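Dimstead Bench Cell 4: Friday Gripper and Wrist Check
Filled in by Morfudd Morris, with a second look from Idris Trevor

1. Cell stopped, key out, air bled down. OK
Please wait for the gauge to settle before you reach in, even if you're itching to get home (I know, I know).

2. Emergency stops, front and rear. OK
Both latch nicely. The rear one is a bit stiff to twist back out, and I've asked Gilang to give it a look when he's over from Gundstead.

3. Hex screws on finger links and bracket plates. OK, one note
All snug by hand key. One on the right-hand link took a small nip, so I put a fresh dab of paint marker across it. If that line has split by next week, please tell me and don't just tighten it again!

4. Finger tips clean and square. OK
Wiped with a dry lint-free cloth. Caradog, the wet wipes leave a film, so back in the cupboard with them, thank you.

5. Cycle counter. 2,020 since last grease
Fine to carry on. We grease again in May whatever the counter says.

6. Slow approach to the CPU socket, speed held at 4 percent. OK
I like to stand with the pendant in my hand for this one and take my time, with the board well lit and my thumb ready on the stop.

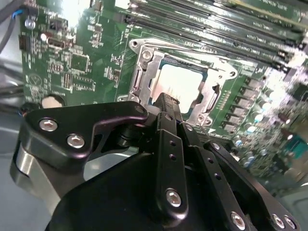 Do we have to redo the approach check after changing only one finger?
Run it again in full, please, even for a single finger, and write the new offset in the Dafis book before going back to 100 percent speed.

7. Wrist cable and strain relief. Watch
A little rubbing on the sleeve. Iestyn has a spare on order.

Signed off, M. Morris. Next check goes to Idris.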